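Home | Issues | Authors | Submit

3. Material and the claim of the hand

Writing on contemporary sculpture leans heavily on the phrase "the artist's hand." It is used to set carved or woven work apart from cast and printed work, and it is nearly always used as praise. We doubt it does the job. This section looks at how the phrase was applied to the Gallus series, a group of 24 reclining figures in limewood and split willow first shown at Grestley in April. Wall texts, the printed guide and 20 published reviews were read in full. The works themselves were examined over two visits.
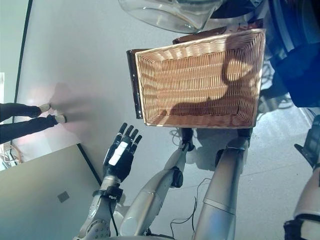
3.1 What reviewers said they saw

Most of the reviews credit the surface of the figures with "touch" or "presence." Few say where on the surface this is to be found. One reviewer praises gouge marks along the ribs of the largest figure — marks which the workshop notes record as having been made with a powered carver and left unsanded. Another finds "the patience of a lifetime" in a woven panel that, by the same notes, took an assistant 45 minutes.

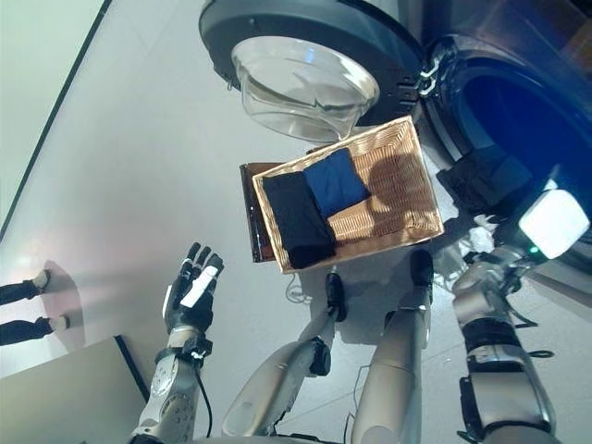

The reviews treat carving and weaving as if they left the same kind of evidence, and we see no good ground for this. A carved surface can be cut back, and earlier decisions vanish with the chips. Weaving keeps its steps in view, at least in principle, and even a plain rectangular basket like the light tan wicker one near the black-gloved hand can be read strand by strand. What such a reading gives, though, is the order of work. It doesn't tell us who did it or with what feeling, and the critics who claim otherwise have offered no test of the claim.

Haque (Chaminda Haque, in the Sultana catalog essay) makes the stronger argument that viewers respond to irregularity itself, whatever its source. This may be right. His support for it is a set of gallery conversations, unrecorded, with visitors who had already read the label.
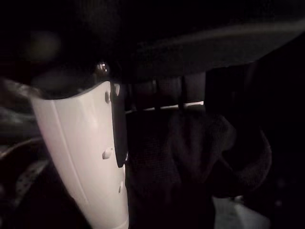

3.2 The Sanitz figures

The four works lent to Sanitz were shown without labels for the first part of the run, by an oversight in shipping. Visitor comments from those days are short and mostly concern the size of the figures and the smell of the willow. References to craft appear once the labels do. We would not rest much on a comment book, but it points the same way as the reviews: the word comes first and the seeing follows.
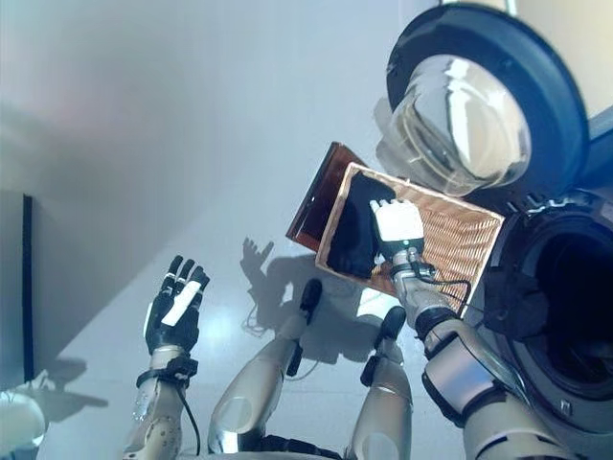

Figure 4. Woven wicker tray gripped in the right hand, the left hand raised.

A defender of the phrase could answer that labels teach people to look. Perhaps so. They would then need to show that the taught viewer notices something in the wood that is there to be noticed, and so far the literature has relied on assertion.

Shares: 20 | Comments: 4

Comments

willowbank: As someone who weaves, I'd say you can tell two makers apart by tension alone. The authors should have asked one of us.

R.T.: Agree on the reviews. The comment book is thin stuff, though, and I'd have left it out.

oldgouge: Powered carvers leave chatter. Any carver would have spotted it on the ribs in a second.

willowbank: @oldgouge Then maybe the problem is who gets sent to write the reviews.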